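Why Is Cardboard So Strong?

Paper is easy to tear. You can rip a sheet of it with two fingers. Cardboard is made from paper too, but a cardboard box can carry heavy books across the country. How does that work?

What is inside cardboard?

Find an old box and look closely at the edge of one of its flaps. You will see a wavy line squeezed between two flat lines. The flat lines are sheets of paper called liners. The wavy line is another sheet of paper, and it is called the fluting or the medium. Cardboard made this way has its own name: corrugated board. "Corrugated" means folded into ridges.

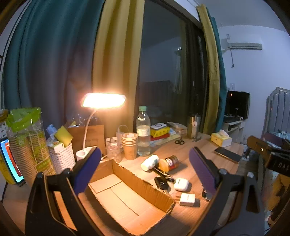
An open cardboard box on a desk. Its edges are corrugated.

Each wave in the fluting is a small arch. Builders have used arches in bridges for a very long time, because an arch spreads a load out to its sides. A box has a great many little arches standing in rows. When you press on the flat side of the board, the arches share the push.

The waves do a second job. They hold air. The air pockets make the board thick without making it heavy, and thick board is harder to bend than thin board. They also give a little when the box is bumped, so the things inside get a softer ride.

How is it made?

Most cardboard starts out as wood or as old cardboard. At the Suvow mill in Kevville, both are used. The wood is chopped into chips and cooked until it turns into a mush of tiny threads called fibers. Old boxes are stirred with water in a giant tub until they turn to mush as well. The mush is called pulp.

The pulp is spread on a moving screen. Water drains away, rollers squeeze out more, and hot drums dry what is left. Now it is paper, wound onto a huge roll.

Next the paper goes to a machine called a corrugator. Steam softens one sheet, and it passes between two rollers with teeth like gears. The teeth press it into waves. Glue made from starch, often from corn, goes on the tips of the waves, and the liners are stuck on, one on each side.

"Children on our tours always ask about the glue," says Shuzhen Liang, who runs the corrugator at Suvow. "They want to know if you could eat it. Please don't."

Her machine can make 400 feet of board in 2 minutes. The board is then cut, creased, and printed. The creases show the board where to fold. Boxes are shipped flat so that more of them fit in a truck.

What happens to old boxes?

A box can become a new box. Take out anything left inside, such as plastic wrap or foam, then flatten it and keep it dry.

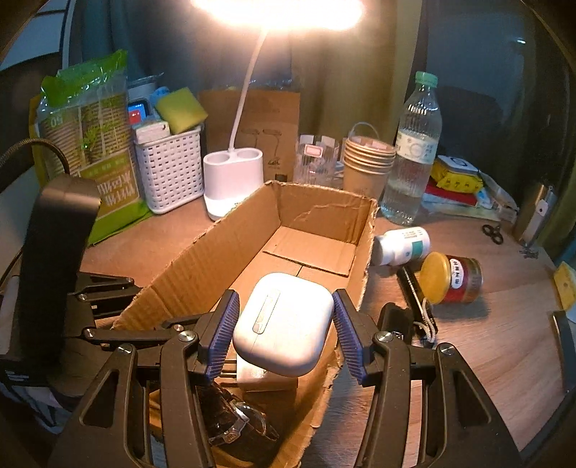
Fibers get shorter each time they are turned back into pulp. Short fibers do not hold together as well as long ones, so mills mix in some new wood fiber to keep the board strong. Greasy pizza boxes are a problem, as oil and water do not mix and the oil gets into the pulp. Ask a grown-up what the rules are where you live.

Try it yourself

You need two sheets of paper, two books of the same height, and some coins.

1. Set the books a hand's width apart.
2. Lay one flat sheet across the gap like a bridge. Put coins on the middle, one at a time, until it sags into the gap.
3. Fold the other sheet back and forth like a fan.
4. Lay it across the gap with the folds running from book to book. Add coins again.

Which bridge held more? Try wider folds and then narrower ones, and write down what happens each time.

Words to know

Corrugated: folded into ridges
Fiber: a tiny thread, such as those found in wood
Liner: the flat outside sheet of cardboard
Pulp: wet, mushy fibers used to make paper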